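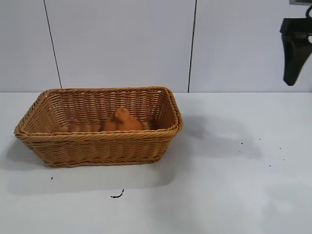 Search the Wostis manual Go

Section 6. Setting up a review shelf

A review shelf is where your members' opinions of novels live once they have been typed in, approved and, with luck, spell-checked. You need a Wostis account with Shelf Keeper rights and at least one book in your catalog. If you have neither, go back to Section 2 and we'll see you in a while.

Creating the shelf

1. Sign in and open Shelves from the left-hand menu.
2. Click New Shelf. Choose Review, not Loan. A Loan shelf looks almost identical and will cheerfully let you work on it for an hour before refusing to accept a single review.
3. Give the shelf a name. Names can be changed later, but the web address can't, so whatever you type first is what goes on the posters. The library at Briltcombe still sends its teenage readers to a page ending in "testtest2."
4. Pick an age band. Young Adult is the default and covers readers from 12 to 18. Books added to the shelf take on its age band unless you set one by hand.
5. Click Save.

NOTE: The shelf is hidden until you publish it. If a member tells you the page doesn't exist, this is the first thing to check.

Adding books

1. Open the shelf and click Add Title.
2. Type or scan the ISBN. Wostis fills in the title, author, publisher and cover if it can find them.
3. Check what it found. Paperback reissues with a film tie-in cover are a known weak spot, and so are trilogies, where book two has a habit of turning up dressed as book one.
4. Fill in the Blurb box. You can paste the publisher's text or write your own. Own is usually better. Very few novels are in fact unputdownable.
5. Tick Ending Protected if the plot depends on a surprise. Any review that a member marks as a spoiler will then be folded away behind a gray bar.

CAUTION: Deleting a title deletes every review attached to it. There is no undo. To take a book off display and keep its reviews, use Retire.

Review settings

Open the shelf, click Settings, then Reviews.

1. Set the minimum length. We suggest 18 words. That is short enough for a reluctant reader and too long for "it was good" to get through, although Morag Tosh, who tested this section for us with two school reading groups, reports that "it was very very very" goes a surprisingly long way.
2. Set the maximum length. A review can run up to 500 words. The counter turns orange near the limit and red at it, and after that the box simply stops listening.
3. Choose a rating style: stars, a number, or none. Changing the style later converts the old ratings, and half stars are rounded up. Authors seem happy with this.
4. Decide who can comment. Members Only is the default.
5. Under Names, choose how reviewers appear. For any shelf with readers under 18, use First Name and Initial.

NOTE: Star ratings don't show until a book has three reviews. Please don't write in to say they're broken. They are waiting.

Approving reviews

New reviews go to the Waiting list, and the Shelf Keeper gets one email a day listing them all.

1. Open Waiting.
2. Click a review to read it.
3. Choose Approve, Return or Decline. Return sends it back to the writer with a note from you.
4. If you choose Decline, you must give a reason. "I liked that book" is not on the menu, and requests to add it have been noted.

You can edit a member's spelling before approving. You can't edit the opinion – the system keeps both versions, and the writer can see them side by side.

CAUTION: Approve All does exactly what it says. Kirstin Aitken at the Mavalden branch pressed it on a backlog of 930 reviews, one of which was a recipe. It's still there, and it has four and a half stars.

If the shelf won't publish

• Check that there is at least one title on it. Retired titles don't count.
• Check that the age band is set. A copied shelf loses its age band.
• Sign out and in again. We're as tired of this advice as you are, but it does clear the permissions error.
• If the Publish button is gray and none of the above helps, write to the help desk with the shelf name and your account name. Ottó Lengyel answers most of these, and he'll want to know which browser you use.

To move reviews in from an older system, including Issahaku, see Section 7. Export your file before you close the old account.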